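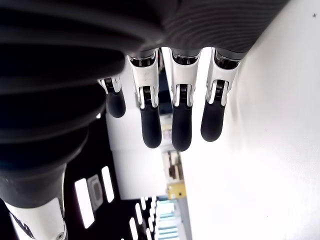
손목 쪽에서 본 로봇 손. 흰색 손가락 마디 끝에 검은 패드가 달려 있다. (자료 제공: 트랄토샴)

**트랄토샴, 로봇 손 동작 계획 소프트웨어 '넘로(Numlow)' 4월 정식 배포**

*"못 잡겠으면 못 잡겠다고 말하는 소프트웨어"*

로봇 소프트웨어 기업 트랄토샴(Traltosham)이 다지형 로봇 손용 파지 계획 도구 '넘로'를 4월부터 정식 배포한다. 손목 카메라 영상과 관절 값을 함께 읽어 손가락별 접근 경로를 짜고, 계획에 자신이 없으면 실행 전에 멈춘다. 멈춘 이유는 한국어 문장으로 기록된다. 이전 시험판은 같은 상황에서 오류 코드 35번을 띄웠는데, 개발팀 안에서도 뜻을 두고 의견이 갈렸다.

넘로는 손목 카메라에 늘 찍히는 자기 손가락을 영상에서 먼저 가려낸다. 당연한 기능처럼 들리지만, 초기 시험판은 자기 손가락을 유망한 파지 대상으로 꼽고 꽤 높은 점수까지 매겼다. 정식판에서는 관절 값으로 손가락의 예상 위치를 계산해 그 영역을 후보에서 제외한다. 카메라가 옆으로 누워 달린 경우에도 설정 파일의 회전 값 한 줄만 고치면 된다. 벽을 바닥으로 믿고 물건을 내려놓으려던 문제는 이 과정에서 해결됐다.

사전 검증은 협력사 해스트브리지(Hastbridge)의 시험실에서 7주간 진행됐다. 상자와 용기류를 대상으로 파지 계획 1,588건을 돌렸고, 이 가운데 실행 전 중단된 계획은 20건이다. 중단 기록은 모두 배포본에 포함된다. 홍보팀은 빼자고 했으나 개발팀이 이미 설명서에 인용한 뒤였다.

경로 계산에는 자체 개발한 '타카치(Takács) 플래너'를 쓴다. 손가락을 하나씩 따로 계획한 뒤 서로 부딪치는 구간만 다시 푸는 방식이다. 계산 과정은 화면에서 단계별로 되돌려 볼 수 있으며, 새벽 3시에 로그를 읽을 사람을 위해 어두운 화면 모드도 넣었다.

트랄토샴 개발팀은 "시연 영상에서는 어느 회사의 로봇이나 컵을 잘 잡는다"며 "우리는 컵을 못 잡은 날의 로그에 공을 더 들였다"고 밝혔다.

**배포 안내**

- 구성: 파지 계획기, 손목 카메라 보정 도구, 로그 재생기
- 평가판 사용 기간: 35일
- 기존 시험판 사용자: 설정 파일 변환기 별도 제공. 주석은 변환되지 않으므로 애착이 있다면 미리 백업할 것

**문의:** 트랄토샴 홍보팀. 기술 문의에는 로그 파일을 첨부해 주시기 바랍니다. "안 돼요"라는 제목의 메일은 이미 충분히 보유하고 있습니다.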